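Unidad 6. El dormitorio: muebles pequeños de guardado

Antes de empezar

Se abre un cajón veinte veces al día y casi nadie lo mira. En esta unidad lo miramos. Qué piezas tiene, cómo corre, qué se gasta primero. También dónde se pone el mueble, que parece cosa menor y no lo es: una mesilla mal colocada estorba a la puerta, a la cortina, a quien barre.

Lo que hace falta saber de antes: unidades de madera maciza y de acabados. Quien no las tenga frescas, repaso rápido, media hora.

Vocabulario de entrada: frente, costados, fondo, trasera, tirador, guía. Copiarlo en el cuaderno. El frente es lo que se ve con el cajón cerrado y suele llevar el mejor acabado. Costados y fondo, muchas veces en madera clara sin teñir. Ahí se nota el uso: cantos rozados, manchas, algun golpe.

Caso de la unidad. Macarena Barrios amuebla un dormitorio pequeño y quiere una sola mesilla, modelo Varninis, de un cajón. Presupuesto: 248 euros. Ancho libre junto a la cama, 39 cm. ¿Cabe? ¿Qué preguntaríais antes de comprar? Apuntad las preguntas, todavía sin respuestas, las usaremos en el taller.

Fijaos en el tirador, más claro que el resto del frente, y en el interior del cajón. Después, en el suelo y en el bajo de la cortina. 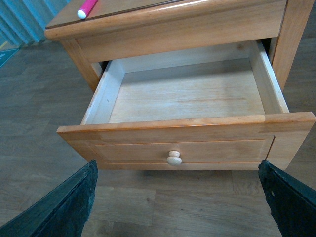
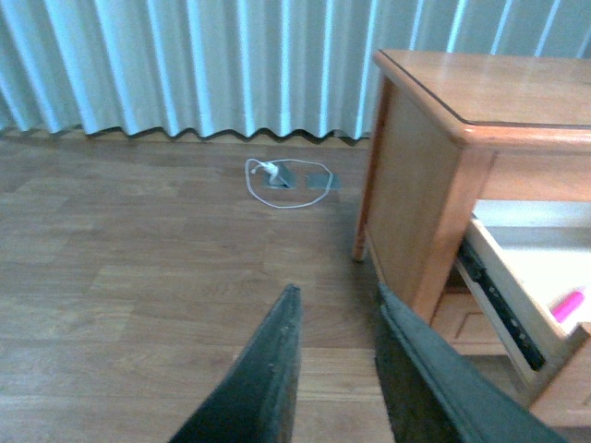
Primera tarea, por parejas. Buscad en casa un mueble con cajón. Vaciadlo, sacad el cajón entero si se deja (sin forzar) y medid ancho, fondo y alto por dentro. Dibujo a mano, con cotas. No hace falta que quede bonito. Anotad tambien si corre sobre madera o sobre guía metálica, y por qué lado roza.

Segunda tarea, individual: la lista de lo que había dentro. Separad lo que se usa cada noche de lo demás. Se entrega junto con el dibujo.

6.1 Partes de un cajón

Empezamos por el frente. Puede ser una tabla lisa o llevar un panel rebajado.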